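De : Ikechukwu Ekwueme
À : liste Odusix-mobile
Date : 31 Jul 2018
Objet : Re: [odusix-mobile] Autonomie du Getura après la mise à jour ?

Bonjour à toutes et à tous,

Eoin Breathnach a écrit :

> Salut la liste,
> Mon Getura a reçu la dernière version du système il y a deux semaines et j'ai l'impression que la batterie fond à vue d'œil. Avant, je finissais la journée sans y penser, maintenant je cherche une prise en fin d'après-midi. J'ai déjà vidé le cache et désinstallé deux ou trois jeux, sans différence notable.
> Est-ce que quelqu'un a essayé Karnska dessus ? Je n'ai jamais installé de système alternatif et j'ai un peu peur de me retrouver avec une brique. Et si je dois changer la batterie, est-ce que ça se fait à la maison ?
> Merci d'avance,
> Eoin

Eoin, tu tombes à pic, je viens de passer par tout ça avec le mien et je suis ravi du résultat ! Je réponds un peu longuement, d'autres se posent sans doute la même question.

D'abord, avant de penser à Karnska ou au tournevis, va voir dans Réglages, Batterie, puis le détail par application. Chez moi, après la mise à jour, le coupable était la recherche permanente de réseaux Wi-Fi, qui s'était réactivée toute seule (elle se cache dans Localisation, puis Recherche, ce n'est pas l'endroit où on irait la chercher). Une fois l'option coupée, la consommation en veille a bien baissé. Regarde aussi la synchronisation des photos. Si elle a recommencé de zéro, elle peut tourner pendant des jours, surtout avec une connexion lente, et le téléphone chauffe un peu dans la poche sans qu'on comprenne pourquoi.

Autre réglage que j'aime beaucoup, la luminosité adaptative. Elle garde en mémoire les corrections qu'on lui fait, et la mise à jour a remis cet apprentissage à plat. Pendant les premiers jours l'écran est trop lumineux, surtout en intérieur. Corrige-le à la main à chaque fois, il finit par suivre. L'écran du Getura est superbe, mais c'est quand même lui qui mange le plus.
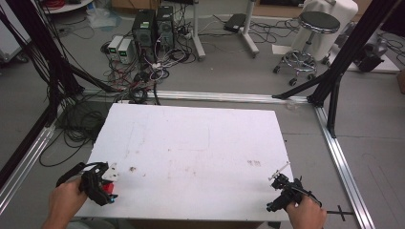 Pour Karnska, je l'utilise depuis décembre et franchement je ne reviendrais pas en arrière. Le système est léger, le menu des notifications est clair, et l'appareil photo démarre plus vite qu'avec celui d'origine. La veille est excellente : je pose le téléphone le soir avec 100 % et je le retrouve le matin avec 2 % de moins, carte SIM active et Wi-Fi allumé. Je n'avais jamais vu ça sur ce modèle, même neuf !

Pour l'installation, pas de panique. Le déverrouillage du chargeur d'amorçage efface tout, donc sauvegarde avant, y compris les SMS et les codes de double authentification (j'ai oublié ces derniers la première fois et j'ai passé une soirée assez pénible à récupérer mes comptes). Prends le fichier qui correspond exactement à ta variante. Il y a une version simple SIM et une version double SIM, et le numéro de modèle se lit dans À propos du téléphone. Utilise un câble court et un port USB directement sur l'ordinateur, j'ai eu des transferts interrompus avec mon hub. Le premier démarrage est long. L'animation tourne, tourne, on croit que c'est fichu, et puis l'écran d'accueil arrive. Laisse-le faire et va boire un café.

Un bémol tout de même : sous Karnska, l'application de ma banque refuse de s'ouvrir. Je passe par le site dans le navigateur et ça me suffit, mais si tu paies avec ton téléphone, réfléchis-y avant. Le GPS met aussi un peu plus longtemps à accrocher la première fois, ensuite rien à signaler.

Passons à la batterie. Si la tienne est d'origine et que le téléphone s'éteint alors qu'il affiche encore 12 %, ou s'il perd d'un coup une grosse tranche quand tu ouvres l'appareil photo, c'est probablement elle et aucun système n'y changera quoi que ce soit. Le dos du Getura est collé, il faut le chauffer doucement puis passer un médiator tout autour. Attention à la nappe du lecteur d'empreintes, elle est courte et elle reste attachée au dos. Si la batterie est gonflée, par contre, n'y touche pas et porte le téléphone chez un réparateur.

J'ai pris une batterie Osagie, livrée avec l'adhésif, et j'en suis très content. Le téléphone complet pèse 145 grammes sur ma balance de cuisine, soit la même chose qu'avant, et le dos ferme bien à plat. Après le remontage, j'ai fait une charge complète téléphone éteint et le pourcentage affiché est tout de suite redevenu crédible. Avec Karnska par-dessus, je tiens maintenant deux jours en usage tranquille – messages, un peu de musique dans le train, quelques photos – et une grosse journée quand je me sers du partage de connexion.

Si j'étais toi, je commencerais par les réglages et je noterais le pourcentage matin et soir pendant quelques jours avant de toucher au reste. Envoie-nous ensuite une copie de l'écran Batterie, avec la courbe de la nuit, c'est là qu'on voit le mieux si quelque chose empêche le téléphone de dormir. Et si tu te lances dans Karnska, dis-moi quelle variante tu as, je peux te retrouver la version que j'ai installée et te guider en direct sur le salon de discussion. Je suis connecté presque tous les soirs.

Question au passage pour les autres : est-ce que quelqu'un a réussi à faire marcher la radio FM sous Karnska ? L'application se lance, elle trouve les stations, mais je n'ai aucun son dans le casque. Ça me manque, j'adorais l'écouter en faisant la cuisine !

Bonne soirée,
Ikechukwu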